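Thanks for finding your way to Cutar! If you came here from the workshop poster, the part you want is probably "What we found" further down, and you can skip the long bits. If you came here because you'd like to train something on the data, please read the long bits. I've tried to put everything in them that I'd want to know myself.

# Cutar: handheld demonstrations with and without a second viewpoint

Cutar is a set of two-handed manipulation demonstrations recorded with handheld grippers, along with the code we used to turn them into training episodes. Each gripper has its own wide-angle camera. The operator holds one in each hand and simply does the task, and afterwards we recover the path of both hands from the video.

The question behind it is a fairly small one. When you record with two grippers, each camera spends a good part of its time looking at the other gripper. Most pipelines we tried treat that as clutter and some mask it out altogether. We wanted to know whether the other hand, seen from this one, could be used to fix up the relative pose between them, and whether a policy trained on the fixed-up poses would behave any better at handovers.

## What's in the release

There are 3000 episodes, split by building and never by episode, so you won't find the same room in both training and test. The two buildings are called Rorelberg and Prollusham in the metadata. Rorelberg is the bigger portion and is what we trained on. Prollusham is held out, and I'd ask you kindly to keep it that way if you plan to compare with our numbers.

Each episode folder holds:

- `left.mp4` and `right.mp4`, the full fisheye video, not rectified
- `poses_raw.csv`, hand paths from visual-inertial tracking alone
- `poses_joint.csv`, the same paths after our correction
- `width.csv`, finger opening over time
- `notes.txt`, whatever the operator felt like writing down (sometimes that's nothing, sometimes it's a small essay)

The tasks are passing a cup from one hand to the other, folding a tea towel, opening a zippered pouch, and putting a lid on a tub. They were chosen to be a bit of a mix: two need the hands to meet precisely and two are more forgiving.

## How the correction works

Tracking each gripper on its own gives a nice smooth path, but the two paths drift apart from each other. Over a short episode it's a matter of millimetres and you'd hardly notice. Over a long one, the replayed fingers can miss each other completely, which is rather disheartening to watch after you've spent a morning collecting.

Our fix goes looking for the square marker on the opposite gripper in every video. Each time it's found, we get a relative pose, and we add it as a constraint between the two paths. Then the whole episode gets solved again in one go. The optimizer (we called it Zúñiga, for reasons that made sense at the time) weights every sighting by how large the marker appears and how far it sits from the centre of the lens, as the fisheye model is less trustworthy out near the rim.

To run it on one episode:

 python -m cutar.zuniga --episode path/to/episode --min-sightings 50

Fifty is the default for `--min-sightings`. Below that we leave the raw path alone, as a handful of poor sightings can pull a good path out of shape. You can lower it, and for short lid episodes you may well want to, but please look at the residual plot before you trust the result.

## What we found

We trained the same diffusion policy twice, once on raw poses and once on joint poses, and left every other setting as it was. Each policy was then given 200 rollouts in Prollusham. The joint version was clearly better at cup passing and a little better at the lid. On the towel we couldn't honestly tell the two apart. The pouch came out slightly worse, and I've gone back and forth on why. My best guess is that the operators turn their wrists a lot for that one, so the marker is mostly seen at a steep angle.

The full tables are in `results/`, including the runs we'd have preferred to forget.

## Viewpoint

It helps to have a feel for what the cameras see before you choose a crop. The lens is very wide, so along with the gripper's own housing you get a good deal of the building, and often the operator as well. A tight centre crop can throw away the marker, and with it everything described above.
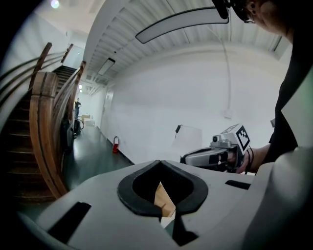 *View from one gripper towards the other, with the marker block on top of the second gripper and the corridor and staircase behind.*

For the correction step, please use the full uncropped video. For policy training we crop afterwards and resize, and the settings are in `configs/crop.yaml`. Keep an eye on the dark border if you write your own augmentations. Our first random-shift setup let the policy see how far the border had moved, and it was quite happy to learn from that instead of from the task.

## Known problems

- Bright ceiling lights sometimes wash out one side of a marker. Detection drops out for a stretch and the path falls back on tracking alone.
- The January episodes were recorded with an older finger calibration. Their widths read a touch too wide when closed. Use `--fix-width` when loading them.
- `notes.txt` is in whatever language the operator liked best. We haven't translated any of it.
- Left and right are from the operator's point of view everywhere except in the plotting script, where I got it backwards. There's a fix on the `dev` branch.

## Getting in touch

Questions about the optimizer or the calibration files are best sent to Abelardo Sepúlveda through the issue tracker. Please attach the residual plot and the episode name, and say which version of the loader you're on. Version 2 changed the colour order of the frames, and that one change accounts for a good share of the puzzled messages we get.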